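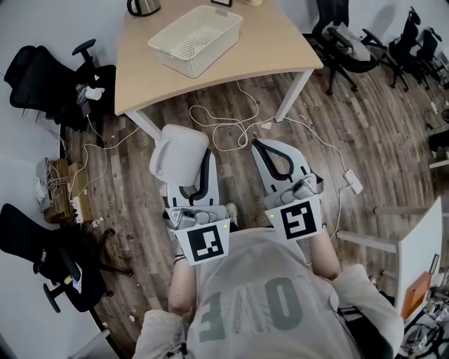 Right, Isach. Two days, one night, people kept asking so I'm doing it as a thread. Typing this on the coach so bear with

Background for anyone new: smallish theme park, in the woods, four big rides plus a load of little ones. Went October 2019, second to last week of the season. Would I go again, yes. Would I do it the same way, no

GETTING THERE. Do not get a taxi from the station. I got a taxi from the station. The number 24 bus goes from the stop across the road, past the bakery, and drops you at the staff car park, five min walk from the gates

You buy the bus ticket on the bus. Card machine was out both ways so bring coins

Driver will call the stop if you ask. It isn't signed in any way I could see. If you get to the sawmill you've missed it (yes)

TICKETS. Get the two day one online. The one day ticket on the gate is nearly the same price and you have to queue for it behind every school group in the county

The second day doesn't have to be the next day btw, it's any day that season. Only found that out from the back of the ticket

They scan you in and out. Keep the wristband on overnight. I cut mine off to have a shower and had to go and explain myself at guest services at opening, wich took ages

Nice woman there though, Kazimiera on the badge, sorted it with a biro and a stamp

HOTEL. Stayed at the Kozłowski, it's the one by the back gate. Not fancy. Brown carpet, good beds, radiators you can't turn down. Room 204, looks over the lift hill of the big coaster, ask for that side if you like that sort of thing and very much the other side if you don't

Coaster starts testing early. You will be awake

BUT hotel guests get into the park 15 minutes before everyone else through the back gate and that is worth the carpet. More on this below

Breakfast at the Kozłowski: bread, cheese, cold meats, eggs, a big bowl of gherkins, the best plum jam I've had. Coffee from a button. Everyone makes a sandwich for later and wraps it in a napkin, staff don't seem to mind at all

No lift. Well there is a lift but it had a chair in front of it the whole time

RIDES. Gundamex first. Always Gundamex first. It's the steel one, orange, at the far end, and the queue is awful from mid morning until the parade

From the back gate turn LEFT not right. Right looks shorter on the map and takes you all round the lake. Left, past the closed ice cream kiosk, through the tunnel and you come out at the entrance

Did it three times before the front gate lot arrived. Back row is much better than front. Front's just wind

It's smooth until the last corner. Last corner has a proper kick, keep your head back. Glasses off, there's a tray

Lockers by Gundamex are 4 złoty and you don't get it back. Lockers by the front gate are a deposit, you do. No idea why. Use the front ones if you're going past anyway

ERNIX. The dark ride. Boats, goblins, a smell of old swimming pool. I loved it. My brother in law Damian would not get on again if you paid him

Don't want to spoil it but the bit with the organ!! Who signed that off

Ernix stops for lunch. Actual lunch, the whole ride, shutters down, someone turns the music off. Think it was noon till one. Not on the app. Teresa had told me this before we left and I'd ignored her, so that's on me

You may get wet on the left side of the boat. Not soaked. One shoe

The wooden one. Forget the name, can't find it on the map either, everyone just calls it the old one. Rough as anything. Once is enough for anybody over thirty, my back is still having a word

If you do do it sit in the middle of the train. Not over the wheels

Drop tower was shut. Sign said technical break, it was the same sign both days. Asked and got a shrug

Small rides: swing chairs lovely at dusk. Teacups are teacups. The little train goes all the way round the park and NO ONE uses it to get about, so do that, it saves your feet. Gets you from the front gate to Gundamex without the hill

Bit between the second and third stations goes through the birch trees and there were deer. Just stood there looking at us

FOOD. OK the bit half of you are here for

Avoid the big place in the main square. Long queue, lukewarm chips, plastic tray. We fell for it on day one because it was raining and it had a roof

Go to the hatch behind the carousel instead. Soup in a bread roll. Sour rye, bits of sausage, half an egg. I had it for lunch both days and would have had it for tea if they weren't shut

They shut the minute the soup's gone. Be early

The pancake place opposite the swings is good but SLOW. One man one pan. Get the sweet cheese ones. Apple was fine, a bit grey

Grilled cheese with cranberry from the cart by the lake. Two each. Then went back

Waffles everywhere, all the same waffle I think. Whipped cream taller than the waffle. Can't be eaten walking, found that out on my coat

Drinks – water's dear inside, fill a bottle at the tap by the first aid hut. Hot chocolate at the train station is so thick it comes with a spoon. Have that last thing when it's dark

Beer: one stall, one kind, and they want the cup back. Konrad says the pub in the village is better and he's right about most things but it's a long dark walk back along the road with no pavement, so. Take a torch

WEATHER. It's a forest, it's damp. Frost on the benches first thing then warm enough for a t shirt by two. Layers. Gloves for the coaster, I mean it, the wind on that lift hill

If it rains they close Gundamex but not the old one?? You'd think the other way round

When it rains everyone goes in the arcade. Don't. Go on Ernix, the queue's under cover and it moves

EVENING. Park shuts at six that time of year but they let you hang around the square till they've done the lights. Pumpkins all along the bridge, carved by the local schools, some of them genuinely horrible. Best free thing there

Parade is short. One band, a dragon on a tractor, a lot of waving. Stand by the bridge end becuase it turns round there so you get it twice

Or skip it and go on Gundamex while everyone else is watching. Did that on day two, no queue at all, straight on, in the dark. Best ride of the whole trip and I will be boring people about it until March when they open again

THINGS I GOT WRONG, quickly

Took one pair of shoes. See Ernix

Booked the early train home on day two and then had to pay to change it

Didn't get cash out. The machine in the park was empty by lunch and the next one's in the village

Bought the ride photo on day one. They do a two for one on day two if you've still got your receipt, and I hadn't

Didn't bring plasters. First aid hut does have them and Remigiusz who was on there gave me a handful but they're the blue kitchen sort

WITH KIDS, since a few of you asked. Ours is seven and tall for it, got on everything but Gundamex. They measure at the queue entrance and again at the top, and the top one is stricter. There were tears, not ours, but close

Pushchairs: fine on the lake side, horrible on the hill, cobbles. Take the train round

Baby change is in the building with the clock. There's another on the map by the swings, it's a cupboard now

Under fours are free but still need a ticket. You get it from the window on the far right. Not the first window, we tried

Someone asking about dogs. No dogs in the park. The Kozłowski takes them, there was a very old spaniel at breakfast being fed ham

Someone else asking about fast passes. They sell them, I didn't, wouldn't bother outside summer. Get the early entry and then do your slow stuff midday

Souvenirs: mostly keyrings. The jam from breakfast is on sale at the hotel desk, ask, it's kept underneath. Bought three. Hand luggage only. Did not think that through, the jars are now with Teresa

So if I was doing it again. Bus, not taxi. Kozłowski, lake shoes AND dry shoes. Back gate, left, Gundamex till it gets busy. Train round, soup, swings. Ernix after one. Grilled cheese. Pumpkins. Gundamex in the dark

Coach is pulling in, will do replies tonight. If anyone knows what the old one is really called please tell me

Edit sort of: it's a five min walk from the bus if you know the way, ten if you follow the signs. Follow the fence instead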